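4.2 Work Surface and Block Set

Earlier studies of tabletop arrangement have tended to describe their objects in a single line, giving a color and a size and leaving the reader to guess at the rest. In our pilot work this caused real difficulty. Two groups of raters who had been given the same written layout placed the pieces quite differently, and most of the disagreement could be traced to the words used for the shapes and for the surface on which they stood. This section therefore sets out the materials in more detail than is customary.

The surface used in the main study is a light-colored wooden board. An earlier version of the study used a plain painted surface, which raters found hard to describe. With no marks to refer to, they fell back on phrases such as "a little way in" or "toward the corner," and these phrases were read in different ways by different people. A board with visible grain gives the eye something to hold on to. It also brings a problem of its own, as several raters began to use the seams between planks as guide lines although the instructions made no mention of them. We did not discourage this practice, but layouts described by reference to a seam were coded separately and are discussed in Section 5.

The blocks were chosen so that color alone would not be enough to name a piece. A set in which every color appears once allows a rater to write "the red one" and never attend to shape. Where a color is shared by pieces of different form, the rater must name the form as well. The set includes both familiar solids, such as the cube and the cylinder, and pieces whose names are less settled. The hexagonal prism was called a nut, a hexagon and a honeycomb piece in the written responses, and all three were accepted. The heart caused no trouble in naming but a good deal in describing direction. Raters agreed on which end was the point, yet they differed on whether a heart "faces" the way its point faces or the way its lobes do. In the final coding guide, prepared by Jamshid Nikzad, the direction of a heart is given by its lobes.

A further matter concerns spacing. Pieces that nearly touch were often recorded as touching, above all when they were seen from the far side of the board. The guide sets aside a separate code, "close," for any pair with a narrow gap, and instructs raters to use "touching" only when no gap can be found. The pair at the left in Figure 2, a red cylinder and a yellow hexagonal prism, is typical of the arrangements for which this code was added.

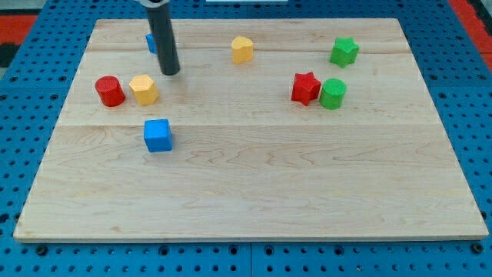
Figure 2. Colored blocks on the wooden board, with the yellow heart near the far edge.

The written responses collected with these materials number 2518. Each was read by two raters working apart - the second reading was done without sight of the first - and differences were settled by discussion. Responses that named a shape but gave no position were kept in the count for naming and left out of the count for placement.

Texture was not coded. The blocks have a slightly rough surface, and a small number of raters remarked on it, but such remarks did not help to tell one piece from another and were treated as comments. Shadows were handled in the same way. A rater who wrote that a block stood "by the shadow of the cube" was asked to restate the position with reference to a piece or to an edge of the board.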